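The Checklist Will Not Fold Your Laundry

Sep 2, 2020

Every few months somebody sends me a new set of guidelines for robots that handle household goods and asks me to be excited. The latest is the Junstead draft, which came out in August and runs to 1,543 numbered clauses. I read all of them. I would like that time back.

My complaint is simple. The draft is very good on things that are easy to write down and nearly silent on things that go wrong. It tells you how to label an emergency stop, how to date a maintenance log and what size of type to use on the warning sticker. On cloth, the material these machines are supposed to be good with by now, it offers a single short section that could have been written by someone who has never pulled a shirt out of a basket.

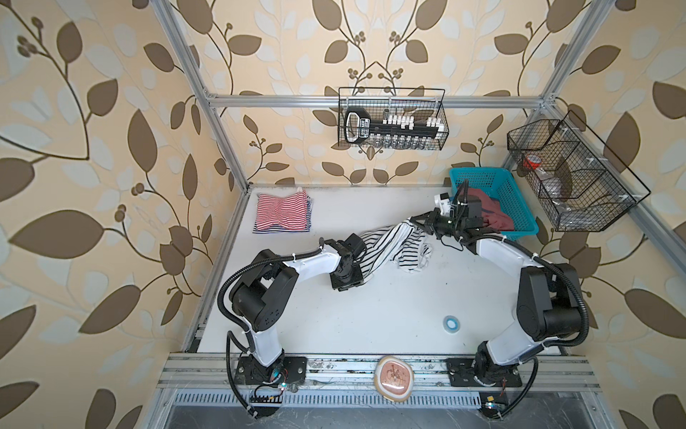
Take the rule on "clear working surfaces." Under the draft, anything that isn't part of the task has to be off the table before a trial counts. Fine for an audit. Whose kitchen table looks like that? A robot that passes only on a bare surface has been tested for a home that doesn't exist, and the people selling it know this perfectly well. I'd sooner see a rule that says what may be left lying out, and then makes the lab write it down.

Or take the trial count. Zamameo, whose folding product I have criticized before, likes to quote 600 successful folds. The draft would accept that number as it stands. It doesn't ask how many different garments were used, who picked them, or how many attempts were thrown out before the counting started. Prunel publishes its failures along with its successes and looks worse on paper for its trouble. A standard that rewards the first habit over the second is doing harm, whatever its authors intended.
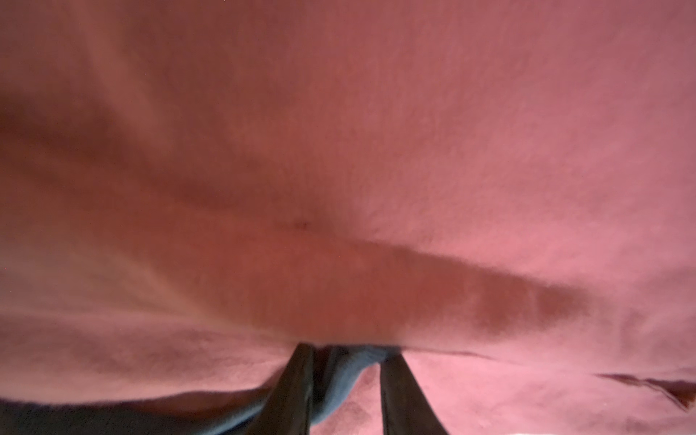 Then there is the question of what counts as a grasp. The draft wants a yes or a no: the item is held or it isn't. Anyone who has spent an afternoon with fabric knows how little that tells you. You can have a bunch of pale blue-gray cloth between two dark fingers while a big sheet of pink, fuzzy as flannel, fills nearly everything the wrist camera can see. Tick "held" and you have said nothing on whether that was the piece you wanted, or whether the pink one will come along with it. Wattanapong's test plan, which the drafters cite and then ignore, at least has separate boxes for the target item and for whatever else is touching it. That's 2 boxes instead of one. I don't think it would bankrupt anybody.

I expect to be told that standards have to start somewhere, and that details come in the next edition. I have heard this before. What comes in the next edition is more stickers. Companies design to the rule they are given, and once a yes-or-no grasp test is in the rulebook there will be products built to pass it, with brochures to match, and no one will want to reopen the matter.

The comment period is still open. If you work with these arms, skip the sections on signage and read the one on soft goods. It takes 2 minutes. Then write in and tell them what they left out, with your failed runs attached.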